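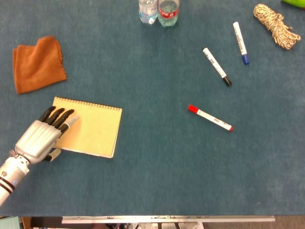
Nathalie Lachance nous a écrit un vendredi qu'elle cherchait depuis des mois un cours du soir où l'on apprendrait à dessiner une haie, un muret ou un bord de chemin sans devoir d'abord passer par les natures mortes. Elle demandait si l'école acceptait les personnes qui n'avaient pas tenu un crayon depuis le collège. La réponse est oui, et la plupart des inscrits sont dans ce cas.

À propos de l'école

Jillmont est une école privée de dessin de terrain. Nous enseignons le croquis d'observation à des adultes, en petits groupes, en ville et à la campagne. L'école ne prépare à aucun concours et ne délivre pas de diplôme. Une attestation de présence est remise sur demande en fin de session.

Elle a été créée par Hok-lam Hsueh, paysagiste de formation, qui a longtemps dessiné des relevés de jardins pour le bureau d'études Gerkico. Les premiers cours se tenaient chez lui, le soir, autour d'une table de cuisine. Le nom vient du lieu-dit où il emmenait ses élèves dessiner les vergers en juillet.

Ce que nous enseignons

Le programme se divise en 3 niveaux. Le premier porte sur le trait, les proportions et la mise en page. Le deuxième aborde les arbres, les bâtiments simples et les pentes, qui posent presque toujours plus de difficultés que les façades. Le troisième est consacré au carnet suivi : chaque élève choisit un lieu, y retourne régulièrement et le dessine par tous les temps.

Nous travaillons surtout au crayon, au stylo et à la plume. L'aquarelle est proposée au troisième niveau, en option. Nous n'enseignons ni la peinture à l'huile ni le dessin d'après photographie.

Un groupe compte 8 personnes au maximum. Au-delà, l'enseignant n'a plus le temps de s'asseoir à côté de chacun. Une session complète représente 60 heures, réparties entre l'atelier et les sorties. Les sorties ont lieu même par temps gris. En cas de forte pluie, le groupe se replie dans la salle Leung, au rez-de-chaussée, dont les fenêtres donnent sur la cour et ses tilleuls.
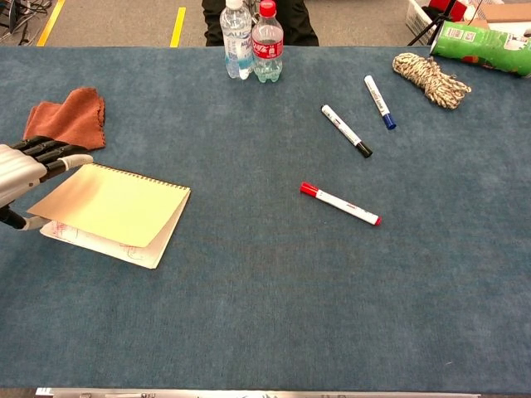

Le carnet tient une place centrale dans notre enseignement. Nous demandons à chaque élève d'en garder un seul par session, et de ne pas en retirer de feuilles, même ratées. La marque importe peu, le prix aussi. Une reliure à spirale convient bien, placée en haut si l'on préfère : la page se soulève et laisse voir celle du dessous, avec ses traits rouges et roses restés près du bord inférieur, et l'on peut reprendre un dessin là où on l'avait laissé. Les couvertures rigides sont plus commodes debout, les souples se glissent plus facilement dans une poche. Les élèves qui hésitent peuvent attendre la première séance pour acheter le leur.

Les enseignants

Hok-lam Hsueh assure le troisième niveau et la plupart des sorties. Les deux premiers niveaux sont confiés à des dessinateurs en activité, qui interviennent à tour de rôle. Tous suivent la même progression, de sorte qu'un élève peut rattraper une séance dans un autre groupe sans perdre le fil.

Nous publions aussi Prornness, un bulletin qui reprend des pages de carnets d'élèves, avec leur accord. Il paraît 2 fois par an et il est envoyé gratuitement aux anciens inscrits.

Inscriptions

Les inscriptions se font par courrier ou sur place, à l'accueil, le vendredi après-midi. Il est possible d'assister à une séance du premier niveau avant de s'engager. Le matériel de base est prêté ce jour-là. Pour les sorties, prévoir des chaussures fermées et un siège pliant.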